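Pluvside Repair & Reuse list

Subject: Re: Re: swap day shirts, sorting + what to do with the stained ones
From: Kirsty Goodwin
To: pluvside-reuse list
Date: 2025-04-05

Hi all, quick one before I have to run, answers to Nanami's questions are under the headings, her message is quoted at the bottom. Blue tee flat on the table first. 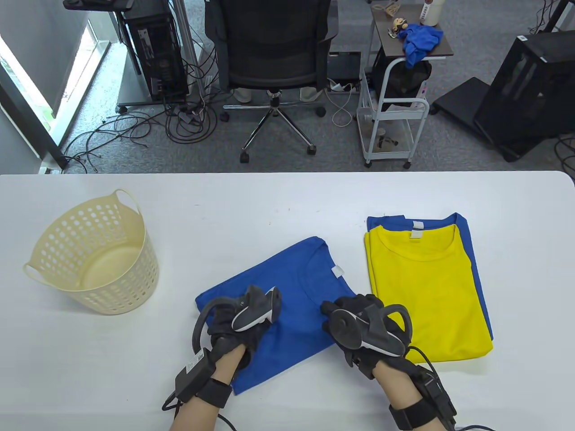 1. SORTING

Same as October but fewer piles please. Last time we had a pile for everything and then people just put things on the nearest one. So: wearable, mendable, rags. If you can't decide in a few seconds it goes in mendable and Afiq will decide.

Tees get laid out flat, neck away from you, both sides checked. Look at underarms, the hem, and the bit of the neck rib where it meets the shoulder seam. Small holes near the belly button are nearly always from jeans buttons or countertops, mendable. Thin all over = rags, no arguing, hold it up to a window.

Not taking: underwear, socks with holes, anything with a company logo and a person's name on it (we got a whole bag of those from Ovham when they changed uniforms and still have most of it).

2. STAINS

Long answer, sorry. Afiq and I don't agree on all of this so he can shout at me on list.

Deodorant marks, the stiff yellowish kind. Baking soda and a little water, paste, leave it an hour, scrub from the inside with an old toothbrush. White vinegar after if it's still stiff. NOT chlorine bleach, it makes the yellow worse, I have ruined several.

Grease. Dish soap straight on, dry, before any water. Work it in with your thumb, leave it, then warm wash. If it's already been through a dryer you may get some of it out on the second or third go. May not.

Ink - rubbing alcohol, towel underneath, keep moving the towel. Test inside the hem first on anything dark or bright.

Blood, cold water only, and then cold water again.

Old mystery stains on white cotton: oxygen bleach soak overnight in the big tub. Wasilewska used to sell us the powder in bulk but the price went up, so we're on the supermarket kind now. Works the same as far as I can tell. Don't put wool or silk in it!! Someone did.

Anything that doesn't shift after two tries goes to Tatsuya for the dye bath. He's doing navy and a dark green this time, one pot each. Cotton and linen only, polyester thread won't take it so the stitching will show up pale, which some people like.

3. LABELS AND SIZES

Nanami asked if we cut the collar labels out. No. Leave them in, people want the size and the wash symbols. If the label is gone or washed blank, measure pit to pit laid flat and write it on masking tape, inside the collar. Inches is fine. Don't guess S/M/L, sizes from different decades are nothing alike and we had complaints.

4. FOLDING

Whatever way you like as long as the size is findable. I know there was a thread. I'm not reopening the thread.

Stacks no higher than your forearm or they go over. Heavy stuff (sweatshirts, rugby shirts) on the bottom shelf.

5. HOW MUCH IS COMING

Tulach have 167 pieces bagged and ready, mostly adult tees, some kids. Akihiko is bringing them in the van, he needs two people at the back door who can lift. Plus whatever walks in. Last time the walk-ins brought more than the bags did so leave floor space by the radiator.

Hangers: we have 40, need more like double that. If you have spare ones bring them, not wire.

Money: the hall is 70 for the afternoon, same as before, already paid. Rag bags go to the print shop again, they take as much as we can give them as long as there are no zips or buttons. Please cut the buttons off and put them in the jar, the jar is getting good.

6. MENDING TABLE

Two machines, one is mine and hates knits. Use the ball point needles, they're in the tin with the red lid. Hand sewing for hem repairs is honestly quicker for most people. Neck ribs that have come away, pin first, stretch the rib a tiny bit as you go and don't stretch the shirt. Iron-on patches only if the owner is standing there and asks for it, they peel.

Bring your own scissors and put tape on them with your name. Three pairs went home with the wrong peolple.

Ok got to go, will answer the rest tonight. Can somebody confirm the kettle?

Kirsty

> On swap day, Nanami Fukuda wrote:
>
> Hi everyone, new-ish here so sorry if this is all written down
> somewhere. I said I'd help with sorting but wasn't at the October one.
> Do we wash things before they go out or is that up to whoever takes
> them? What counts as too stained? And do the neck labels get cut out,
> I've seen it done at other swaps.
>
> Also I can bring a steamer, and my sister has a box of buttons if
> anyone wants it.
>
> Nanami

PS, forgot the first one: people are asked to wash before they donate, we only wash what we've treated. And yes to steamer, yes to buttons.

--
Pluvside Repair & Reuse | To contact the list owner, reply off-list | Messages copyright their authors | Back to top
Archive page last updated 2 days after posting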